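**News from the Durnley lab**

In April our group recorded 510 new examples for the Tonden set, which brings the total to 2486. Vicente Maldonado guided the arm for most of them.
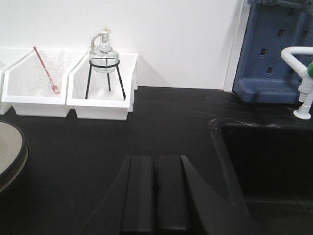

Glassware is still the difficult part of our collection. The policy learns well from solid objects, but a clear beaker in a white bin gives it very little to see — the striped stirring rod helps. We will repeat 33 examples with new start positions before we send the set to Brernik.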